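Newsletter > Out and About > Open days

January 24, 2023
By the newsletter editor

Table manners at Gralter

Gralter opened its Wistden workshop to the public and 56 of us went, lured by robots and a rumour of cake. The first demonstration was billed as "furniture handling" - a long pale green table, and a robot expected to help shift it.
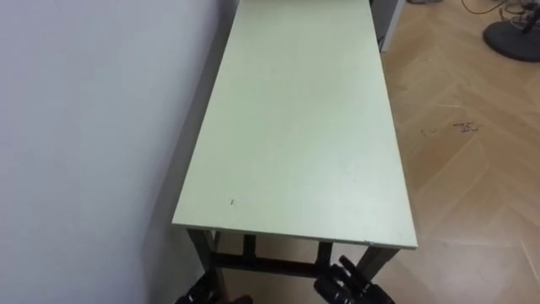
Slow hands

We were asked to stand well back and keep our advice to ourselves. The second request proved harder. The machine runs on software called Ultalon, and each visitor got a leaflet about it, eight pages long and short on jokes. 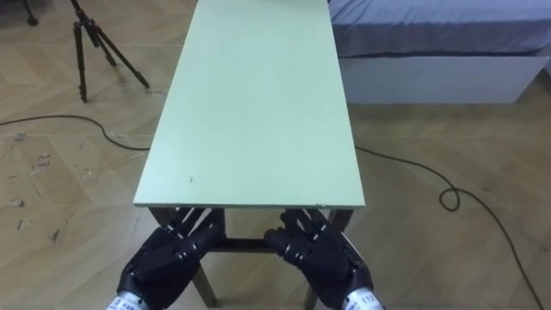 Moving furniture is a two-person job, and most of us have fallen out with the other person by the first doorway. Gralter wants the robot to be that other person. It has five black fingers on each hand, the same allowance as the rest of us, and so far no opinions about which way round the sofa should go. The staff spoke warmly of its patience. I have been married too long to comment.

For the shared lift, a member of staff takes the far end and the robot takes the near one.
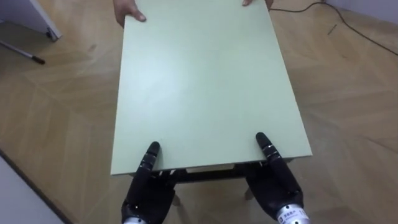

Arancibia wrote in afterwards to ask whether it does stairs, as a robot that only works on the flat is no use to anyone on the third floor. I have passed this on. The next open day is in May, at 11, and booking is through the usual page.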